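The floor of the spare room

I own a round black bin. It lives in the spare room, and I have come to believe that its main purpose is to be near rubbish. Proximity is as far as the relationship usually goes. Wrappers land on the carpet, the bin sits beside the bed, and everyone is content except me.

The spare room began life as a guest room. Then it acquired a sofa and became a guest room that people watch films in, which is a different sort of room altogether, with a different sort of carpet. Ours is beige going on brown, bought in March from Triantafyllou on the grounds that it wouldn't show anything. It shows crisp packets beautifully. 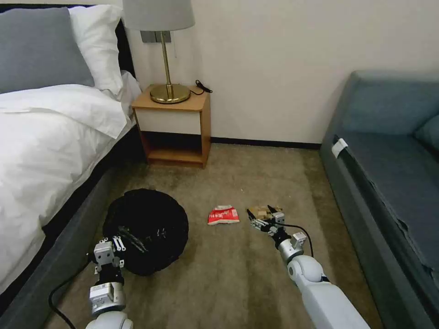 Genowefa Śliwiński wrote to tell me that a bin on its side is furniture, and that I should either stand it up or stop calling it one. She also thinks a bedroom needs 2 bins, one for each side of the bed, as no one in the history of snacking has ever walked round a mattress to throw something away.

I have thought about this more than I'd like. My objection is that two bins would give me two things to empty, and I am already behind with the one. My other objection is that she's probably right.

So I have a method now. Bed last, floor first. I used to do the duvet before anything else, because a smooth duvet makes you feel like a person with a pension, but then you kneel against it reaching for a wrapper and drag half of it down with you. Bottles go before paper, being bigger and giving the quickest sense of progress. And yes, I know, bottles ought to go in the recycling. They do, later, when I fish them out again in the kitchen and mutter. Pendard, where I used to work, had 80 laminated signs on the subject and I still never learned. 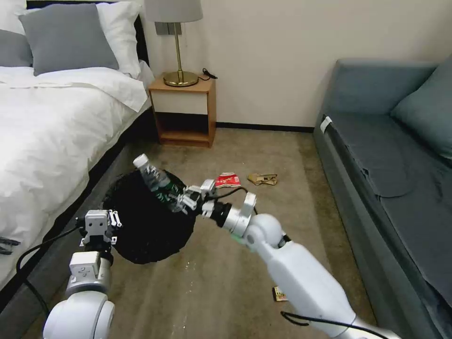

Bottle first, wrappers to follow.

The sofa is a separate problem. It is blue-grey, it still has its little white tag, and the front of it has been frayed for long enough that I've stopped apologising to visitors. The cure, such as it is, is a dark cover over the seat. The cover improves matters a great deal as long as you don't sit down. Once you sit, it sets off for the carpet, and you spend the second half of the film hauling it back up.

I did price a new one. Horkel wanted 2122 for something very similar in oatmeal — oatmeal, in a house where people eat crisps lying down. I kept the cover.

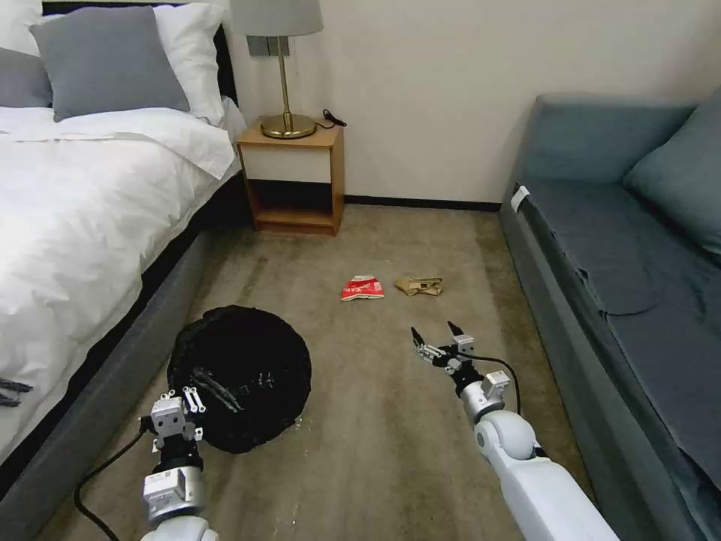
Genowefa Śliwiński

My name is up there because I was promised the last word on bins, and I'm taking it. Buy the second one. Get a stiff one, too, since anything that folds will sooner or later be found folded. As for the crumbs, do them by hand before the vacuum comes out, or you'll be chasing the same bit of foil up and down the carpet until supper. The nightstand shelf would hold a small box for wrappers, if pride permits.

Pride is considering it. The Dristier catalogue has a page of bins and I've turned down the corner.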